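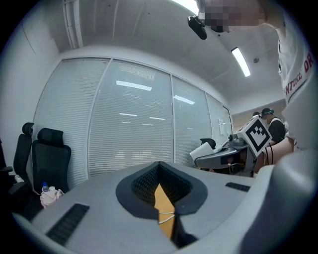 4. Household Rules and the Timing of Parental Requests

4.1 Background of the sub-study

The interviews reported in Section 3 showed that many conflicts between parents and teenagers begin with a small request, for example to set the table or to finish a phone call. In the present section we examine whether the moment of the request matters for how the teenager answers. Earlier work has looked mostly at the tone of the parent. Timing has received less attention, although parents in our interviews mentioned it often and without being asked.

We understand a request as any sentence by which a parent wants the teenager to begin, stop or change an activity within the same evening. Long-term rules, such as the hour of coming home on weekends, are not included. They are treated in Section 5.

4.2 Participants and diary procedure

Families were recruited through schools in Illton and in the neighboring district of Grerkari. In total, 529 families returned a diary that could be used. In each family one parent and one teenager wrote separately, and they were asked not to compare their notes until the diaries were collected. The diary form was adapted from the Rimkutė Family Diary, which was made for younger children, and we changed the wording of the items on homework and on screen use.

Each diary covered 5 school evenings. For every request the parent wrote down the time, the content and what the teenager was doing in that moment. The teenager wrote down whether the request was felt as fair, and whether it was followed at once, later or not at all. Entries were made on paper or in the Pliltine diary application, according to the wish of the family. The two forms did not differ in the number of missing items, and therefore we analyze them together.

Figure 4. View of a meeting room from a hand-held gripper.

4.3 Results

Requests were followed at once more often when they came between two activities than when they interrupted one. This difference was present in both districts and did not depend on the age of the teenager. It was strongest for requests that concerned shared rooms – kitchen, hallway, bathroom – and weak for requests about schoolwork. It seems that schoolwork is a difficult subject at any hour.

A second result was less expected. Parents who announced a request some minutes before it became valid were judged as more fair by their teenagers, but the request itself was not followed more quickly. The announcement changed the feeling about the request and left the behavior nearly as it was. In 3 of the schools we could discuss this finding with groups of parents, and several of them said that a calmer evening was already enough for them.

Parents and teenagers did not always agree about what had happened. Where the parent wrote "not at all," the teenager had in many cases written "later." We kept both answers and did not try to decide which one was correct. For the main analysis the answer of the teenager was used, and the analysis with the answer of the parent is given in the appendix.

4.4 Limits

The diaries contain only what the families wished to write. Very heated evenings are probably missing, and one parent noted on the form for Tuesday only the word "tired." Families with shift work are also few in our sample, as the diary assumed that parent and teenager are at home together in the evening. The compensation of 900 points in the Pliltine application may have attracted families who already use such tools and who plan their evenings more than others do.

Further, we cannot say from these data whether a parent who chooses better moments has an easier teenager, or whether an easier teenager leaves more good moments to choose from. For this question the follow-up diaries are needed, which will be collected from the Grerkari families in January.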